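Ticket 335: Parwood order portal, parts list drops lines on save
Status: reopened
Opened: December 2, 2020
Site: Hergate workshop

Reported: a saved parts list comes back shorter than it went in. Support closed this as "user refreshed too early". I don't accept that. I waited 120 seconds before touching the page and still lost lines.

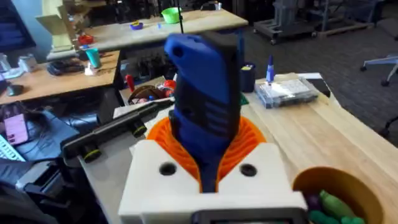

Flarovport support suggested clearing the browser cache. Did that, no change, and I would have been surprised if it had helped. The list I used for the test is our ordinary bench order, power tools first, and the blue and black handheld tool is the sort of item that goes on line one. Line one always survives. Everything after line 6 is gone once I log back in.

Second suggestion was to switch to the Piras import sheet. Tried it with the same items. The import says "complete" and the list still stops at line 6. So much for it being my browser.

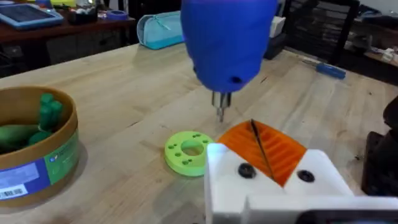 Typing the lines in by hand on a different computer gave the same result. Line 7 shows on screen until logout, then vanishes. To me that looks like a limit on the account, whatever the help page says about there being none.

Reply from support: "Fix planned for January." Which fix, if the fault was mine? Please leave this open until someone has saved a longer list on our account and logged back in to check it.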